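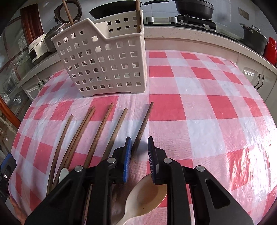
Utensil table, notebook entry, 8th July

Back at the long table this morning with the checkered cloth on it, and I'm writing this down while the kettle goes, before Afiq and I both forget what we decided. The question is still the same one we left hanging in June: how do we store the wooden things between workshop sessions so that people can find them and they don't come out smelling like a cupboard?

The caddy we have out is the white plastic one with the little square holes all the way round, the one with the front that steps down on the right. I've grown quite fond of it. The holes let air through, and the low side means you can get at the shorter pieces without tipping everything out (which I have done, more than once, usually with company present). Two chopsticks were standing in it and six were laid on the cloth, pointing up towards the caddy, with the wooden spoon at the near end. The spoon has a brownish stain in the middle of the bowl. Mawar thinks that's turmeric from the soup day, I think it's tea, and we've agreed to disagree until one of us tries lemon on it.

About the cloth: it creases if you so much as look at it, and by mid-morning the glare off the right side is hard on the eyes. It does wipe down beautifully though, and everyone who comes in says something nice about it, so it stays. Mawar has offered to bring a thicker one from home to try underneath.

Oiling

Mawar wants all the wooden pieces on the same schedule, and she's probably right. The oil we have is the Alutwood one, a 100 ml bottle, and it goes further than you'd expect if you put it on the rag first and then rub it along the grain. Leave 30 minutes, wipe, and stand the pieces up overnight before they go back in with the others. I did my own spoons at home this way after the last session and was so pleased with them that I did the bread board as well, and then the handle of the broom.

Please don't oil the caddy! (Afiq, this is for you.)

Sorting

Chopsticks go in the left compartment, tips up, and spoons on the right. I know Subramaniam's group at Fullholm keep theirs lying flat in a drawer, and it looks very handsome when you open it, but we don't have a drawer to spare and I'd rather see what we've got at a glance. Any chopstick with a rough tip comes out and goes in the jar by the sink for sanding, fine paper only, a few strokes and no more.

To do

Try lemon and salt on the spoon, 5 minutes, then rinse and look at it by the window.
Ask at Nuta whether they still sell the deeper caddy, in white if possible.
New labels for the shelf, 9 of them, in Mawar's handwriting and not mine.
Afiq to find the lid of the oil bottle. It was on the windowsill when I left.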